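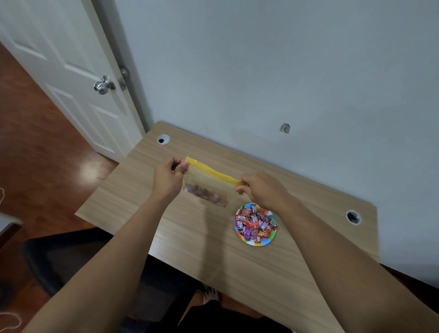 Figure 2. Wrapped candies in a clear zip-top bag, held by the yellow zipper strip.

4.2 How readers respond to breakup announcements

Celebrity breakup stories follow a small number of patterns. In the first, the couple releases a joint statement and the outlet prints it almost whole. In the second, one partner is quoted and the other is described through unnamed friends. In the third, no one has spoken, and the story is built from court filings or from photographs in which the couple appear apart. We coded 700 articles from the entertainment sections of three sites, Clindel, Prirau and Biter, and placed each article in one of these groups. Articles that fit more than one group were coded by the pattern used in the first two paragraphs.

The joint statement was the most common pattern, with 400 articles. Another 200 relied on one partner and unnamed friends, and the remainder had no direct source. The wording of joint statements varied little. Most of them mentioned friendship, asked for privacy and named the children as the couple's first concern. Writers at Prirau tended to leave this wording alone and add a short history of the relationship. Writers at Biter more often opened with the history and held the statement back until the end.

Reader comments differed by pattern. Under joint statements, commenters mostly wrote about the couple's past work, or about seeing them together at a premiere years ago. Arguments between commenters were uncommon and usually short. Under articles that quoted friends, commenters took sides early, and later comments answered earlier ones more than they answered the article. This agrees with the interview results in Section 3, where several participants said they read the comments first when a story had no named source.

A second difference concerns other couples. Many articles placed a new breakup beside one from the same month, even where the people involved had no connection. Clindel did this most often, usually in the opening sentence. Participants who were shown such an opening remembered the comparison well but were less sure of the details of the new story. Some mixed up the lengths of the two marriages. Sekiguchi was the software used to collect the comments, and it kept deleted comments only as blank entries, so we cannot say how many of the harsher replies were removed before collection.

The coding was done by Qusai Aoun and checked by a second reader in May. Disagreements were mostly about articles that were updated after a statement came out. In those cases we kept the earliest version available and coded the update separately. Updated versions are not included in the counts given in this section.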